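FOR IMMEDIATE RELEASE
Friday, March 6, 2026
Contact: Sumaiya Gazi, Press Desk, Keditz

Keditz Opens Its Show Apartment, Asks Visitors to Hang Up Their Coats

Keditz, the furnished rental company, has opened a show apartment on the second floor of the Pramanik building. It is meant to look like a place where a person lives, so there are coats in it. Earlier show apartments had no coats, and visitors put theirs on the bed.

The company took 1583 comments from tenants last October. The largest pile dealt with storage, and in particular with the lack of anywhere to put a jacket. The second largest dealt with the neighbors, which Keditz is unable to furnish.

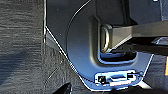
Work on the new layout, called Zenari, began that same month. It went through 2 drafts. The first put the coats in the bathroom and will not be discussed further.

"People own jackets," said Kenneth Baird, head of interiors. "We had the numbers on this and we still had to hold a meeting."

Zenari starts with a white wardrobe with a pair of doors. There is room to hang things, a shelf lower down, and a basket underneath for whatever came out of your pockets.
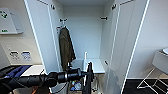

The Zenari wardrobe with both doors open and an olive-green jacket on the hook.

The kitchen got the same treatment. White cabinets, a stainless steel refrigerator and a dark counter come as standard, along with bar stools that Keditz made no effort to match. One has a round white seat, the other a mustard-yellow cushion and a back to lean on. Baird expects most households to settle quickly on who gets the back.

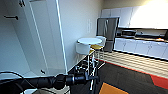

Brayan Cárdenas said he would happily take the round one if it meant he never again had to eat dinner next to a pile of scarves, and asked whether the basket came with the lease. It does.

The apartment is open for viewing by appointment, Tuesday through Saturday. Tours last roughly 2 songs longer than visitors would like - the playlist is also by Keditz. Bookings go through the Press Desk until the leasing office gets its phone back.

About Keditz
Keditz rents furnished apartments by the month and by the year. Its storage line is made with Kivia.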